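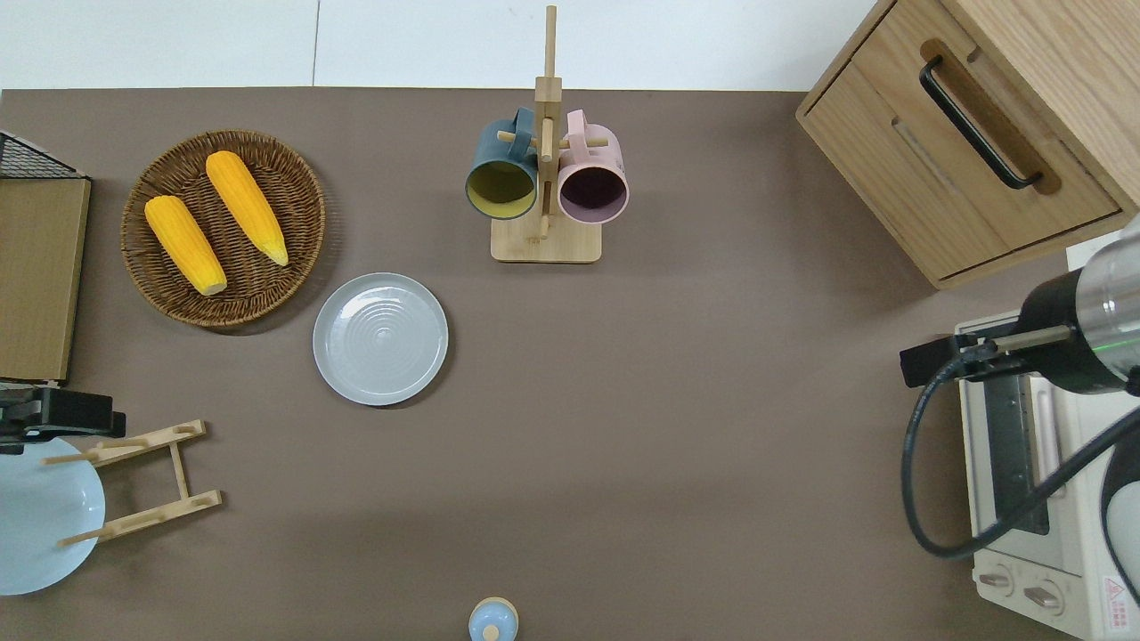

Gretgate @gretgate
Counter layout, version 5. Total working depth is 60 cm, which limits everything else. Notes follow for anyone fitting a kitchen into one tabletop.

Gretgate @gretgate
The toaster oven stays on the right, under the little oak cabinet. I tried it on the left for most of last spring. The door and the dish rack wanted the same space and I kept moving one to open the other.

Gretgate @gretgate
Dish rack: folding, wood slats and dowels. Folding racks are sold on how flat they go. Mine has been folded twice. Buy on dowel spacing. Wide-rimmed plates need more of it than most racks give, and the listing photo always shows thin ones.

Gretgate @gretgate
Mug tree: back of the table, center. Square base, vertical post, horizontal pegs. Angled pegs hold better if the table gets bumped, but horizontal ones are easier to load one-handed. Two mugs, one each side of the post, so the weight is balanced. All on one side and it leans. I measured the lean on the old one and stopped using it.

Gretgate @gretgate
Mugs are the teal one with the yellow inside and the pink one. The teal is from Lirkcombe, from the seconds shelf. I have not found the fault.

Gretgate @gretgate
The wicker basket is 26 cm across and replaced a steel bowl. Corn rolls in a bowl. In a basket the weave stops it. Husked ears dry out fast, so this is same-day storage only. If you are keeping corn longer, leave the husk on and put it in the fridge.

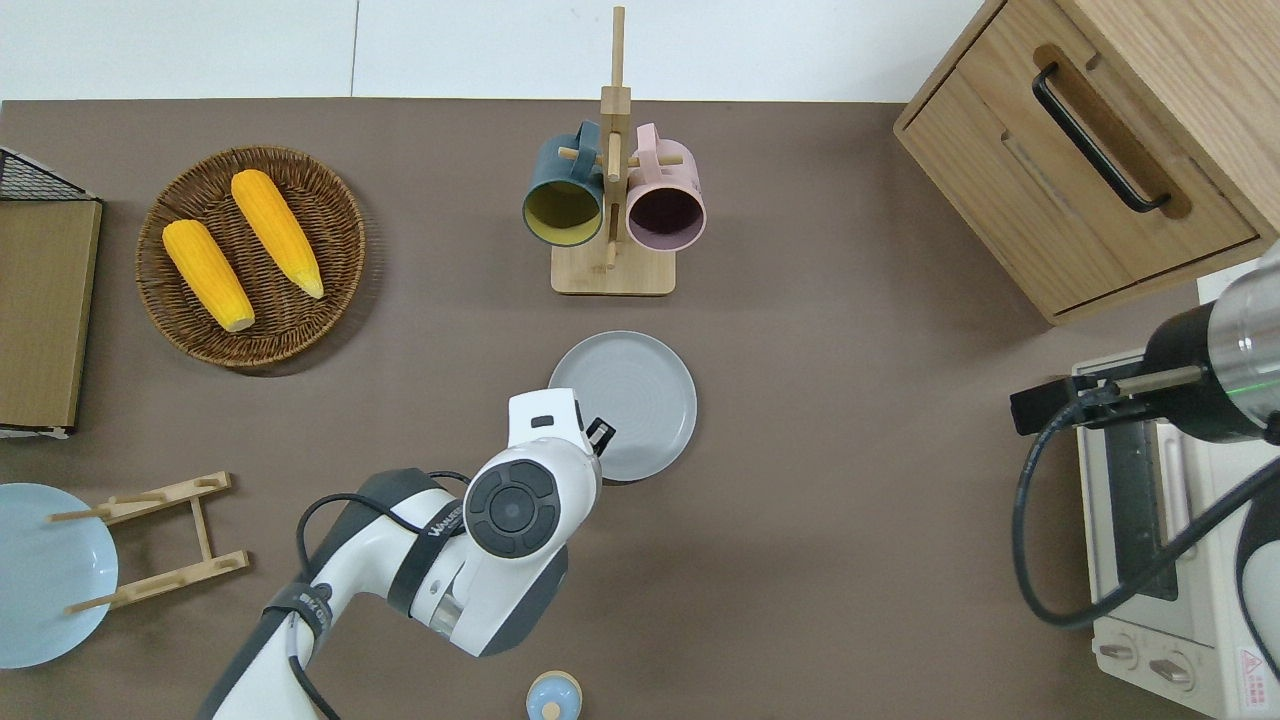
Gray plate between the mug tree and the front edge. Corn upper left, oven on the right.

Gretgate @gretgate
The open area in the middle is the part I would defend. Every earlier version had something permanent there (kettle, knife block, a scale I used monthly). Now it gets one plate at a time, and the plate leaves when the food does.

Gretgate @gretgate
Plates: gray with embossed rings, and pale blue. The rings trap sauce. Use a brush, a sponge skips over them. The blue one washes faster and shows knife marks sooner.

Gretgate @gretgate
Corn in a toaster oven, since someone will ask: husked, a little butter, foil, 400 F, turn once halfway. Start checking at 20 minutes. Small ovens run hot near the back, so swap the ears end for end when you turn them.

Gretgate @gretgate
Cabinet in the corner was sold as a bedside table, Grumulari, secondhand. The drawer takes foil, skewers and the oven manual. The bar handle is long enough to hang a towel on - I don't, it ends up too close to the oven.

Gretgate @gretgate
Open items for April: felt under the mug tree base, and a decision on the wire mesh rack at the far left. It takes up a corner and I can't say what I'd lose without it.

Gretgate @gretgate
Replies asking about the tabletop color: taupe brown. It hides coffee and shows flour. Wipe accordingly.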